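How do I get a chevron cover to lie flat on the bed?

Posted by Antwi, 1 April 2020

I've got a cream and tan zigzag cover and it's driving me up the wall. I smooth it, I tug it, I walk round to the other side and the stripes have gone wonky again. With a plain one I'd never notice, but zigzags show everything! The bed is against the wall on one side so I can't get right round it, and I'm trying to keep the room tidy now I'm in it all day. 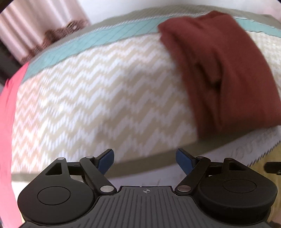
I've tried safety pins underneath but they left little marks, so I'd like to avoid those. I don't mind spending a bit, just not 800 quid on a new bed with everything matching.

Plimevov

Pull the bed out first, even just a foot, and do the wall side before anything else. Then take hold of both corners at the bottom end and give it one good shake — don't keep tugging at the middle, you only drag the pattern sideways. I line one stripe up with the corner of the mattress and work from there. Mine stays put most of the week. Oh, and put your folded bits away before you start, as anything lying on top pulls it down on that side.

Berkine

iron it

Cledora

I had the same trouble last June with a stripy one. It had shrunk unevenly in the wash, so check yours by folding it in half and seeing if the edges meet. If they don't, no amount of smoothing will help, sorry!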